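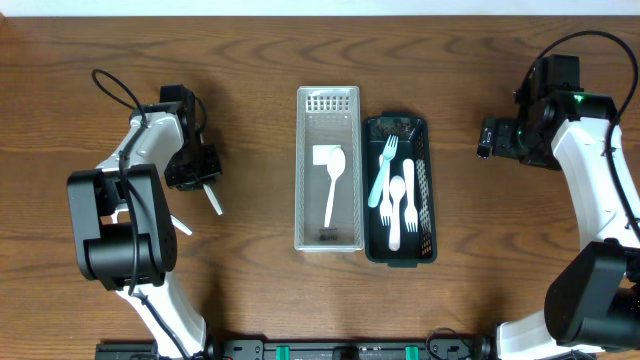
Two small utensil trays side by side on a wooden tabletop.

The chapel in Plikdale seats 90 people on a full morning, and it hasn't had a full morning in years. When the congregation at Vetville lost the use of its own building to a bad roof, the two groups agreed to worship together until the repairs were done. That was in November. They are still together.

The arrangement began with a single service at ten. Vetville was used to a sung liturgy and Plikdale to plain readings with a hymn at each end, so for the first 4 weeks they took turns. Attendance dropped on both sides. After that the two councils wrote one order of service, printed it on a folded sheet, and asked people to give it until Easter.

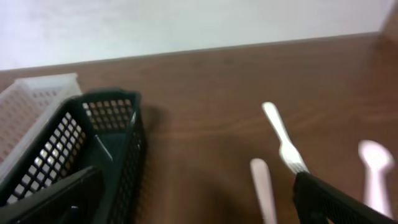

Most of them did. The sung psalm stayed, and so did Plikdale's long silence before the prayers, which some Vetville families found hard with small children. The silence is now shorter.

Money was slower to settle. Each church kept its own account, and the heating bill for the first winter came to $449. They split it evenly, then decided to split everything that way, including the organ tuning. A separate roof fund passed $1000 in the spring, much of it from Plikdale members who had never been inside the Vetville church.

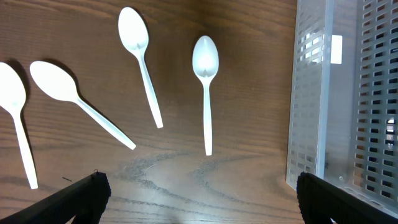
The roof will take another 6 months. What happens afterward has been discussed at two open meetings without a vote. Some want to go home and meet jointly once a month. Others would keep the single service and alternate buildings. A third meeting is planned after the summer, in Plikdale, following the morning service.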